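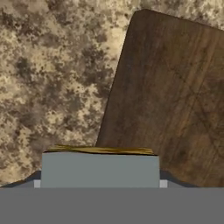

A dark brown board on a speckled, stone-like surface.

Can a rental wardrobe really replace your closet? We asked the woman behind Sira

2021-09-23

I own too many clothes and wear the same two sweaters. That is the kind of person Sira is meant for, according to its website, and it is why I went to Ditport with a list of questions and not much faith.

Sira rents everyday clothes by the month. No gowns, no wedding guest outfits, just skirts, knits, trousers and the odd coat. You pay, a bag arrives, you wear what's in it and you send it back. The founder spent years as a buyer for El Khatib, a womenswear label in Prarkport, before setting up on her own in February. She agreed to talk on the condition that the piece was about the clothes and left her out of it, so I'm leaving her name off.

I started with the price. A month costs $100 and gets you a bag of pieces she picks from your answers to a style form. I told her I could buy a decent pair of pants for that and keep them.

"You could, and if you wear them every week, you should," she said. "I'm not going to argue with someone who buys one good pair of pants. I'm talking to the person who buys four bad ones."

Fair enough, though I pointed out that the person who buys four bad ones usually isn't spending $100 on them. She laughed and said I would be surprised. Her own customers tell her on the form what they spent on clothes the month before they joined, and the average is $183. I asked whether people fill that in truthfully. She said she had no way of checking.

The form is where I got stuck myself. It asks you to pick between words like "polished" and "relaxed," and I have never met anyone who wanted to look unpolished and tense. When I filled it in at home I got a suggested list with a mustard corduroy skirt at the top. I do not wear mustard. I look like I have the flu in mustard.

"Everyone has a color they say that about," she said. "Half the time it's something their mother told them at fifteen."

And the other half?

"The other half they're right, and they send it back."

Sending it back is free twice a month. After that you pay shipping, a detail I found near the bottom of the help page and think belongs at the top. She didn't really defend it. "We should move it up. I'll give you that one."

We talked for a long while about denim, which Sira doesn't carry at all. I had assumed it was a taste thing. She says jeans are simply the worst garment to share. They stretch to the person who wore them, the waist gaps on the next one, and washing them hot enough to pull them back in wrecks the color. At El Khatib, she said, jeans were the item that came back most often even when they were brand new.

"A pleated skirt forgives you. A wrap dress forgives you. Jeans remember who had them last."

I wrote that down and then wondered how many times she had said it to investors.

On laundry she was more convincing than I expected. Every piece is washed between customers, wool gets aired and steamed, and anything with a pulled thread goes to a mending table at the back. A garment is retired after 40 rentals, or sooner if it starts to pill. I asked what "retired" means, because in this business it often means a dumpster. She says the pieces are sold off cheap to members, and what doesn't sell goes to a textile recycler. I asked which one. She said she would rather not name a supplier. I asked how much of it gets turned into anything new, and she said she didn't have a number she trusted.

That was my main trouble with the green claims on the site, which are large and come with very little behind them. Bags driven back and forth between Ditport and Prarkport use gas. So does all that steaming. When I put this to her she was quiet for a bit.

"I think it's better than buying things you never wear," she said. "I can't prove to you how much better. The website says it louder than I would."

So who wrote the website?

"I did, in a hurry."

I tried on some of the stock before I left. A gray wool skirt with deep pockets was lovely, properly lined, with a hem that hung straight. A cream blouse had a faint mark inside the collar, and I showed her. She took it off the rail without a word. The rust-colored cardigan I would have bought on the spot, and it isn't for sale until it's finished its run.

I haven't signed up. I've gone back to look at that cardigan online twice, and I still think the shipping charge should be on the front page.

Share this story: 40 shares | 2 comments

Get our style letter in your inbox. By signing up you agree to our privacy policy. You can unsubscribe at any time.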